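Kanby Breeze 715 cordless desk fan — quick review

Posted September 2026

Writing this on a lunch break so bear with me. Had the Kanby 27 days now, used it every one of them, and I've got opinions.

Short version: good fan, annoying buttons, charger cable is a joke. Would still buy.

Long version. Our apartment is third floor, west facing, one window unit in the bedroom and nothing in the kitchen where I work. By four in the afternoon it's miserable. I had a Valel clip-on for two summers and the clip snapped, the second one rattled from day one, went back to the store. So this time I wanted something that stands on its own feet and doesn't need a cord.

Weight is 715 grams on my kitchen scale, hence the name I guess. Heavier than it looks. That's good, it doesn't walk across the table on high like the Valel did.

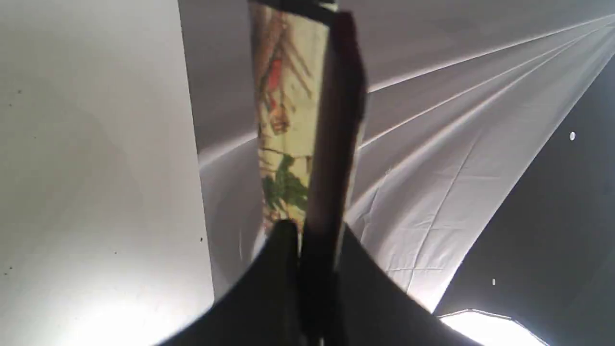
Noise. Seven speeds, and honest to god you only need three of them. One and two are silent, I've slept with it on two. Four is my work setting, can take a call on it without people asking. Seven is a hair dryer. Moves a ton of air but you'll be shouting.

Battery. Box says 13 hours. I got that once, on speed one, overnight. On four I get through a work day if I remember to turn it off at lunch, and I don't always. On seven, forget it, dead before dinner. Charging takes forever too. Cable is so short that the fan has to sit right next to the outlet, which in my kitchen means next to the stove. Bought a longer one. Shouldn't have to.

Buttons. One button does everything. Press for on, press again for the next speed, and you have to go through all of them to get back to off. So every night I get a blast of seven in the face before it shuts up. Who tested this? Long press is supposed to turn it off but for me that works maybe half the time. Seperate power button, please.

Cleaning is easy, front grille twists off, blades wipe down with a damp cloth. Put it back the wrong way once and it buzzed. My fault. There's a little arrow.

Tilt is good, stays where you put it. No swing side to side. Didn't miss it.

Is it worth it over a cheap one? If you work at a table all day, yes. If you just want air on your face at the bus stop, no, too bulky for a bag. Get a paper one. I mean it — they weigh nothing, never need charging, and fold up small. Gift shops always seem to have them. Just don't leave it where somebody's going to sit.
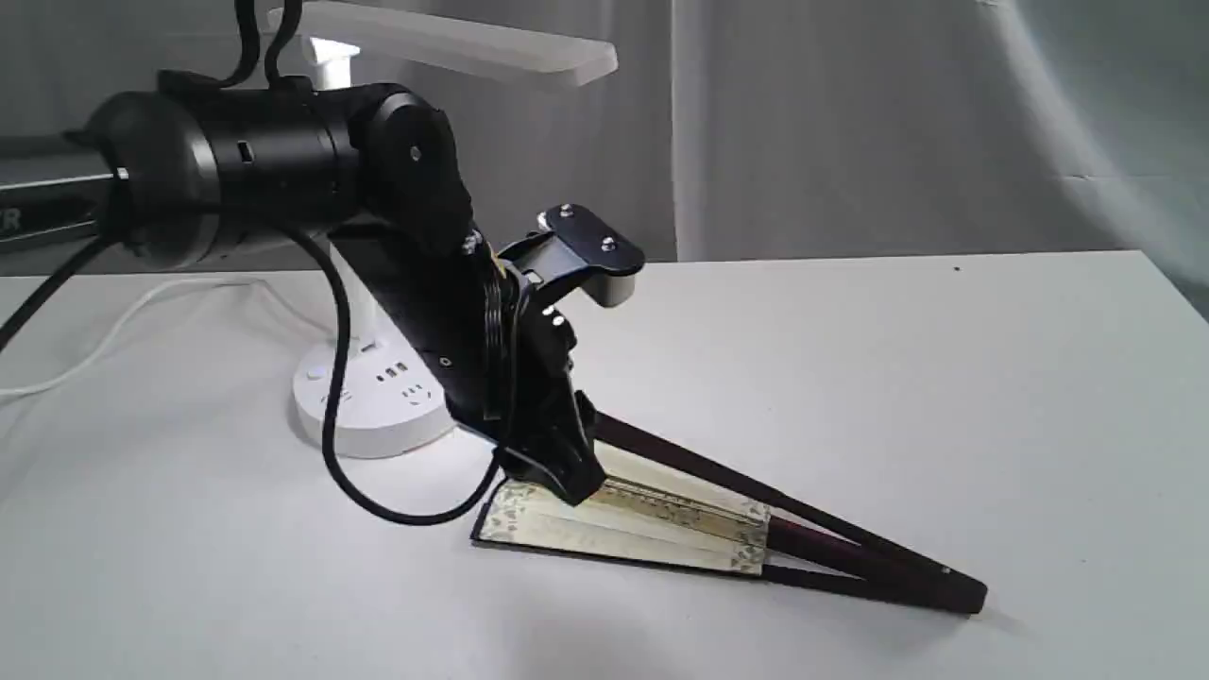
Folding fan with a pale cream paper leaf, partly open on a white tabletop.

Other one I looked at was the Dokura, the tall one. Nice looking, has a remote, but the base is wide and I dont have the room. Karagiannis Home on the corner had both on display, so I stood there switching them on and off for ten minutes. Kanby was quieter at the low end. Dokura had better buttons by a mile.

Good: quiet on low, solid base, easy to clean
Bad: one button, short cable, slow to charge
Who for: hot kitchens, desks, light sleepers

Four out of five. Will update in November if the battery starts to go.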